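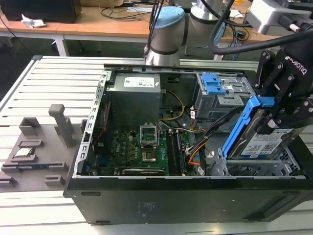 Hard drive in a blue caddy at the drive cage of an open desktop computer

Python Course for Beginners at Prosholm: Frequently Asked Questions

Who can join the course?
The course is for adults and for students from grade 9. You do not need any experience in programming. You should be able to save a file, find it again, and type with more than two fingers. If you already wrote small programs in another language, please look at the Broltach course, it starts from functions and goes faster.

How long is it?
The course has 60 hours in total. We meet two evenings a week, from 6:30 pm until 8:30 pm, with a short break in the middle. The last meeting before the winter holiday is in December, and after it we continue with the same group and the same room.

Who are the teachers?
Līga Urbonaitė teaches the first half (variables, conditions, loops, lists). Teodor Berge takes over when we come to functions, files and dictionaries. Both of them answer e-mail, but usually not on the same day.

Do I need my own laptop?
It is better to have one, so you can practice at home with the same settings. Any laptop from the last years is enough. We have several computers in the Løken room, please write to us before the first meeting if you want to use one.
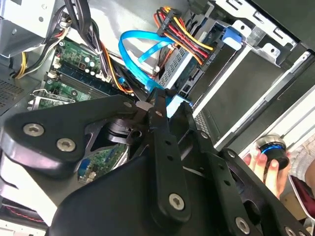
Which software should I install?
Python 3 and a simple editor. We send the instructions by e-mail one week before the start. Please do not install additional packages before we ask for it, as it is difficult for us to help when every person has a different version.

Is there homework?
Yes, after each meeting there is a small task, and most students need around 60 minutes for it. You upload the solution to Prirkum, our exercise page. Prirkum runs your program and shows which tests did not pass. You can upload as many times as you like.

Prirkum says "wrong output" but my program prints the correct answer. Why?
In most cases there is one space too much, or a capital letter where the test expects a small one. Compare your output with the example line by line. If it is still not clear, write to Trygve Tangen and include the number of the task.

What if I miss a meeting?
The notes are on Prirkum the next morning. We do not record the lessons. If you miss more than four meetings, please talk with your teacher about how to continue.

Do I receive a certificate?
You receive it when you have finished the final project and collected 646 points from the 1000 possible. The project can be a quiz, a budget program, a text game or your own idea. Your teacher must approve the idea before you begin.

Can I change to another group?
Yes, if there is a free place. Write to Nélida Salinas in the office and tell her which group you are in now and which one you prefer.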